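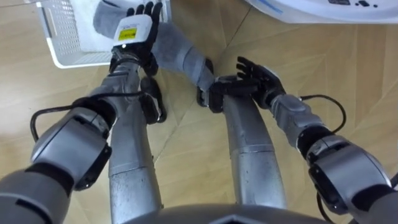
Looking down from the head: both arms out, a gray piece of cloth between the hands, and the left cable doing its big loop around the elbow.

Setting the cable slack on a two-armed laundry robot

I get asked about those black loops a lot, usually by people who want to tie them down so they look tidy. Please don't! I did that on our first one at Jarville and the arm tugged on its own cable every time it reached up (Rodrigo Paiva still brings it up).

You'll need soft hook-and-loop straps, a tape measure and the stop button within reach.

1. Park the robot, power down the arms and support both forearms before you touch anything.

2. Undo the straps from wrist to elbow and let the cable hang the way it wants to.

3. Bend the elbow all the way by hand, then straighten it. Mark the cable at the tightest spot with tape.

4. Leave 70 mm of slack past that mark. I tried less and regretted it.

5. Strap it again, 2 straps on the forearm and none across the joint. You should be able to slide a fingertip under each one.

6. Power up and run the slow reach, 11 times per arm, watching for the loop to snag on the casing or the fingers.

Then do a normal folding run at low speed. I check the straps again after 200 cycles, and if one has crept toward the wrist I move it back and snug it up a little.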